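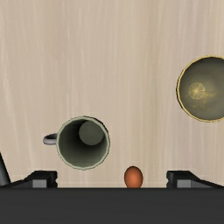
Lutfa Munasinghe wrote to this office in August to ask whether the Prirnemo court-records service was worth the subscription for a small newsroom that covers criminal trials, and whether the free county dockets would not serve as well. The question has come up several times since the service was opened to outside subscribers, and the review that follows is intended to answer it at some length.

Prirnemo is a web-based tool for following criminal cases from first appearance through sentencing and appeal. It is published by Jernance, which also supplies calendar software to law offices. A subscriber enters a defendant's name or a case number, and the service gathers the docket entries, charging documents, and hearing dates into a single page. Alerts are sent by email when a new entry is filed. The annual subscription is $419 for one user, and a shared license for up to six users costs $600.

We tested the service over four months on felony matters in the Chowdary and Flakness districts. Both districts publish their own dockets, so that every entry in Prirnemo could be checked against the clerk's record.

Coverage

Coverage of charging documents was complete in both districts. Indictments and amended indictments were listed separately, with the superseded version kept on file and clearly labeled. This matters a good deal in homicide cases, where counts are often added or dropped between the first filing and trial, and where a reporter who quotes from the older document may attribute to a defendant a charge that is no longer pending.

Sentencing records were less even. In Chowdary, the service showed the term imposed on each count and stated whether the terms were to run together or one after another. In Flakness, only the total sentence appeared on the summary page, and the reader had to open the judgment itself to learn how it had been reached. For a life sentence, the Flakness summary did not say whether parole was available. Jernance confirmed in reply to our inquiry that the field is left blank when the clerk's office does not supply it. We would prefer that the page say so. A blank field is easily read as a negative answer.

Sealed and juvenile matters are excluded, as they should be. When a case was sealed during our test, the page was withdrawn the same evening and subscribers following it received a short notice giving no details.

Alerts

The alerts are the principal reason to pay for the service. Most arrived within the hour. Notices of continuance were the exception and were sometimes held until the overnight update, with the result that on one occasion our reporter arrived at the Flakness courthouse at 9 a.m. for a hearing that had been moved the previous afternoon. The clerk's own docket showed the new date. Newsrooms should continue to telephone the clerk before sending staff any distance.

Subscribers may choose which kinds of entries produce an alert. The default setting includes all of them, and in a heavily litigated case this means a steady flow of messages on attorney scheduling and transcript orders. We recommend limiting alerts to charges, pleas, verdicts, sentencing, and notices of appeal.

Searching

Name searches are handled with appropriate care. The results page displays the year of birth where the court has made it public and carries a warning that persons with the same name may appear. It does not display booking photographs. Spelling, however, must be exact. A hyphen omitted from a surname returned no results at all, and there is no list of near matches. Searching by case number avoids the difficulty and should be the normal practice.

Co-defendants are linked - a useful feature where several people are tried together and sentenced at different hearings. The link worked properly in every joint case we followed. It was lost in one instance when a defendant's case was severed, and was restored after we reported the error.

Documents and export

Filings open in the browser and may be downloaded singly or as a set. Older judgments are scanned pages and cannot be searched by word. Copying fees charged by the courts are passed on without markup and are shown before the purchase is confirmed. The export to a spreadsheet is adequate, although dates are written as text and will not sort until they have been converted.

Support

Jernance answers written questions on business days. Our questions were answered courteously and, with one exception, by the following day. There is no telephone line for single-user subscribers - the shared license includes one.

Assessment

For a newsroom that follows a handful of cases in one county, the clerk's free docket remains sufficient, and we replied to Ms. Munasinghe in those terms. For one that covers both districts, or that must keep track of appeals long after the verdict, the shared license is reasonably priced and is the version we would recommend. The single-user subscription is harder to justify at its present cost, given the small difference between the two.

Jernance has stated that consecutive and concurrent terms will be added to the Flakness summary page in a later release. No month was given. Until then, the judgment should be opened and read in every case before a sentence is reported.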